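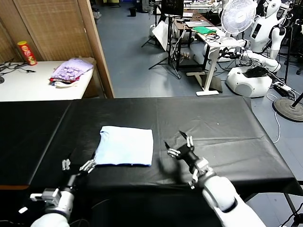
**How often should you wash a cotton T-shirt?**

After one wear in summer and every two or three in the cooler months, unless you've been gardening or frying onions.

I grew up in Wultier, where washing was pegged out before breakfast and brought in by lunch, and I still can't walk past a full clothesline without feeling a bit homesick. My mother turned everything inside out — dark colours especially — and hung shirts by the hem so the peg marks wouldn't show on the shoulders.
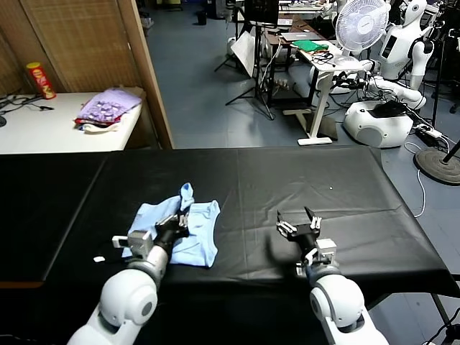

She also never used as much powder as the box told her to, and I've come around to her way of thinking. My oldest tee is now 10 years old, its neckline has gone lovely and soft, and I'd be heartbroken to lose it. 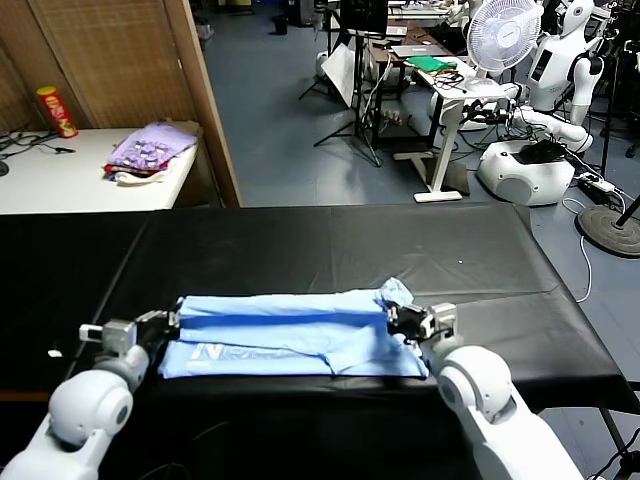
*Photography: Kravets Studio*

Cold water does most of the work these days, and the dryer can be saved for towels and those dreary wet weeks in May when nothing on the verandah will dry (we've all draped socks over a chair!).

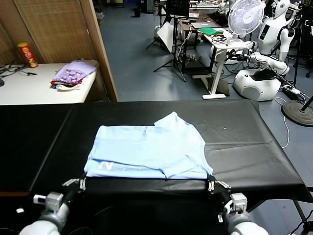 One reader in Oler wrote to say that she gave up fabric softener seven years ago and her cotton has kept its shape better ever since. I tried it myself last winter, grumbling a little, and the bottle is still sitting at the back of the laundry cupboard.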